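Equipment Review: Prokness Hand-Held Gripper and Practice Guide, Second Issue

Prokness supplies its hand-held gripper with a practice guide setting out how demonstrations are to be performed, labelled and stored. This review considers both, with emphasis on the guide. The unit was assessed over 80 sessions at the Grunia workshop, yielding 3803 recorded demonstrations.

The guide's section on workspace preparation is its strongest. Operators are directed to clear the bench of unrelated articles, to note any permanent feature of the work surface, and to inspect the finger pads before each session. Pads showing wear or accumulated lint are to be entered in the log and replaced at the supervisor's discretion. 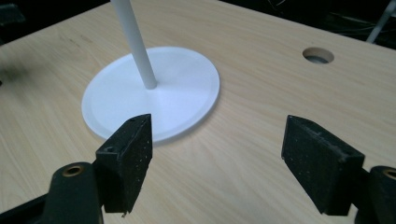

Replacement intervals are less well defined. The guide specifies no limit for pad wear, and two supervisors may reasonably reach different judgements on the same pair. The competing Cidex manual sets a fixed interval of 464 cycles, and Prokness would do well to adopt a comparable figure.

Labelling rules follow the Majumder scheme and were readily learned by new staff. Of the forms provided, only the incident sheet required modification, as it allows insufficient room for the operator's remarks. Rest breaks of 10 minutes are mandatory between sessions, and the reviewers endorse this provision.

The equipment is recommended for organisations with an established safety program. Purchasers should request the revised incident sheet when ordering.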